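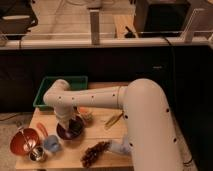
The robot arm reaching into the maroon bowl at the Tarlow open day

I went along to the Tarlow open day in March mostly for the free tea, and I came home with a head full of kitchen tips! It was a demonstration of robots tidying and sorting ordinary household bits, bowls and spoons and brushes and cloths, all scattered over a table exactly the way mine is by six in the evening.

Sharon Mwakyusa was running the table and she was lovely about my questions (I had 16 written on the back of an envelope, sorry Sharon). She told me it's easier for the arm if it comes straight down from above, and that got me thinking about my own cupboards. So many of mine make you reach in sideways past three other things. I've since moved the bowls we use daily into a deep drawer and I can lift them out one-handed with a toddler on my hip.

A few more things I've pinched for home:

Stand your spoons up. A spoon lying flat on a worktop is a fiddly thing to pick up with floury fingers. I rest mine in a bowl while I'm cooking, handle up against the rim, and the worktop stays cleaner as well.

Cloths want a hook. A bunched-up cloth on the side never dries properly and it starts to pong. Mine now hang from the oven rail, opened right out, and go in the wash every night.

Give brushes somewhere of their own, bristles up. I use an old jam jar for the veg brush and the bottle brush, with a bit of kitchen roll in the bottom that I change when I remember.

Trays with a raised edge are brilliant. We've got one by the back door for seed packets and string, and another under the oils so the drips don't get on the shelf (warm water and a squirt of washing-up liquid shifts them).

Clear one patch first. When the whole table's a tip I pick a corner the size of a dinner plate, sort that, and carry on from there.

The next open day is at Trarkance and I've already put my name down – they're letting in 200 people this time, so do come and say hello if you spot me by the biscuits!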